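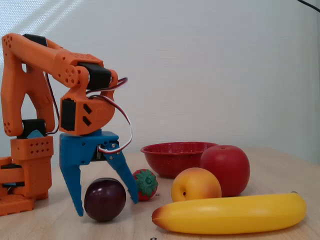 Will a robot arm take my job?

It will probably take a bit of it, usually the bit your wrists complain about, and then somebody will have to decide what you do with the time left over. That second part is what this chapter is about.

Chapter 2: Who Does the Picking?

I spent most of a March at the Jukgate packing house, in a hairnet that never fitted, watching people put fruit into things. I'd gone to write about machines and ended up with a notebook full of people! Jukgate had 50 packers on the early shift then, and the company (Korico, if you like to know who pays the wages) had just told them that arms were coming to the line for gift bowls and mixed trays. The project was called Lutura. It had its own mug.

What I wanted to know was simple enough. When an arm can pick up a plum and put it in a bowl, what happens to the person who used to pick up the plum?

Let's start with the job itself, as it's easy to be rude about work we haven't done. A good packer at Jukgate turned out 300 trays in a shift, and while her hands were going she was also checking for bruises, turning the nice side up, noticing that the peaches from one grower were coming in small again, and telling the new starter where the spare gloves lived. On the job sheet all of that came under one word, "packing" — and the job sheet was what the project team had been given to work from.

So the first surprise, for the managers at least, was how much was left once you took the lifting out. Closing two fingers on a round thing and letting go of it over a bowl is one task. I made a list of the others over one tea break and got to 20 before the bell went.
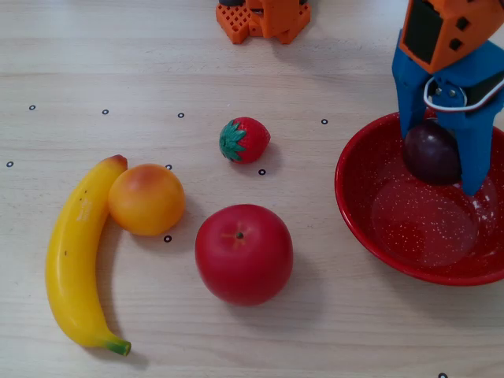

Annamalai saw it differently, and told me so at some length over a cheese roll: the list was all very well, but half the things on it only got done because a person happened to be standing there with fruit in her hands. Take the fruit away and who spots the bruise? You'd have to put spotting bruises on the sheet, give it a name and pay for it, and had anyone asked Korico about paying for it?

I hadn't, so I went and asked. The reply was friendly and rather vague, and we'll come back to it in the section on pay grades.

Before you read on, write down everything you do in one hour of a job you know well — a Saturday job counts, and so does cooking for a family. Put a tick beside anything your manager would recognise. Keep the page, as you'll need it again when we get to job sheets.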